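Carnet du dimanche - le rangement des blocs

Le rangement de l'atelier Clamalo, reporté à deux reprises depuis le printemps, a été mené à son terme au mois d'août. Il convenait d'en consigner ici les principales dispositions, à l'intention des personnes qui utilisent les lieux et qui m'ont interrogé sur le nouveau classement.

Les étagères de la travée Simis ont été vidées en premier. Lovely Agbayani avait établi un inventaire préalable de 64 références, dont 30 ne servaient plus et ont été cédées à l'association de Julavport. Les éléments conservés sont désormais répartis par format, puis par couleur. Ce choix a fait l'objet d'une discussion assez longue - Jericho Calimlim défendait l'ordre inverse - et pourra être revu à l'automne.

Pour les blocs, le bac en métal gris à fond plat a été retenu. Il est ouvert sur le dessus, se pose directement sur la table en bois clair et supporte sans dommage les rayures. Les blocs verts, plus courts, y côtoient les blocs brun-rouge avant d'être triés.

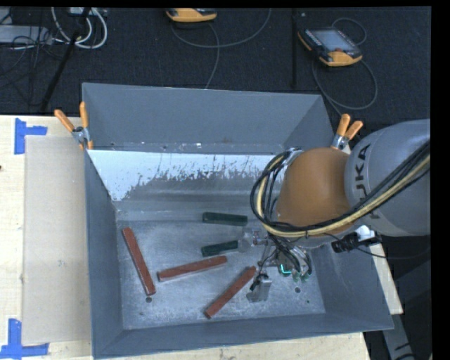

Faut-il séparer les formats dès leur dépôt dans le bac ?

Le tri s'effectue en fin de journée, au moment de la remise en rayon, et le dépôt peut donc se faire sans ordre particulier. Il est seulement demandé de ne pas empiler les pièces.

Les étiquettes provisoires resteront en place jusqu'à la livraison des modèles définitifs, commandés chez Enriquez. Le lot comprend 46 étiquettes adhésives et 2 planches vierges. Toute référence manquante peut être signalée sur la feuille accrochée près de l'entrée, avant 18 heures.

La travée du fond, qui contient les chutes et les gabarits anciens, sera traitée séparément.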